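Dec 30, 2023

ok, a thread about packing light, because I just got home from nine days with my in-laws on one small backpack and I have OPINIONS 🧵

**1/** I used to be the suitcase person. Big one, wheels, the outfit for the fancy dinner that never happens. In July I dragged it up the stairs at my cousin's building in the heat and decided I was done with it.

**2/** Clothes first. Wear the bulky stuff on the plane. Then it's two pairs of pants, four tops, and a sweater you like enough to be photographed in over and over. My mother-in-law did ask if I owned another sweater. I do! It stayed home and had a nice time!

**3/** Shoes are where people lose the fight. I take the ones on my feet and a pair of flats that squash down to nothing. Boots in a backpack – no. I tried it once and had room left for a toothbrush and a sock.

**4/** Laundry halfway through. I know, I know, it's vacation. But if you're staying with family there's a washer right there, and running a load gets you a solid hour of hiding in the basement with your phone. Best hour of the whole visit.

**5/** Toiletries: go solid. Bar shampoo, bar soap, those little toothpaste tablets that taste like chalk for a day and then you stop noticing. Let the bars dry before you put the lid on the tin or you'll be scraping soap out with a butter knife, like me, on Christmas Eve.

**6/** Chargers, cables, earbuds, meds, the spare glasses, all of it goes in a soft zip pouch. Hard cases waste so much space. A soft one you can shove down the side next to your sweater and it takes whatever shape is left.

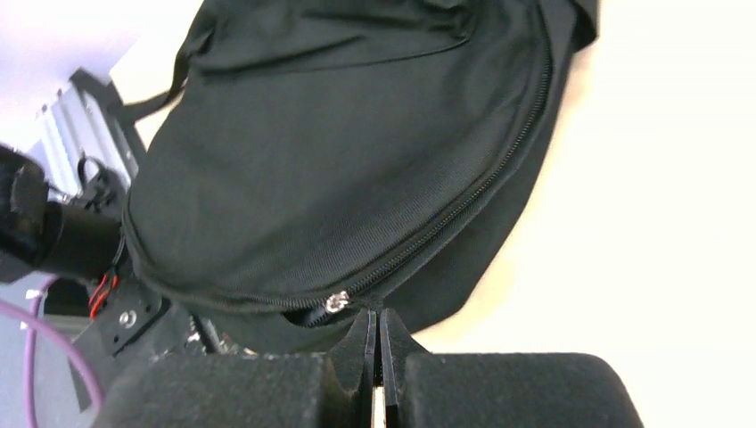

Jeptoo Mosoti wants to know what I do about presents, seeing as she flew out with a half-empty bag and came back sitting on it to get it shut.

**7/** Good question and I don't have a perfect answer! Going out, I mail them ahead or give something flat (tickets, a gift card, a really good tea towel). Coming back, I leave the top of the backpack empty and say very early and very loudly that I have no room. I still came home with a jar of pickled beets. It rode in my coat pocket.

**8/** Last one: write down what you never touched. My list this time was a paperback, a swimsuit (why) and a second scarf. I keep it in my notes app and read it before the next trip, and I still pack the paperback. Okay, going to go unpack, it'll take me five minutes 😌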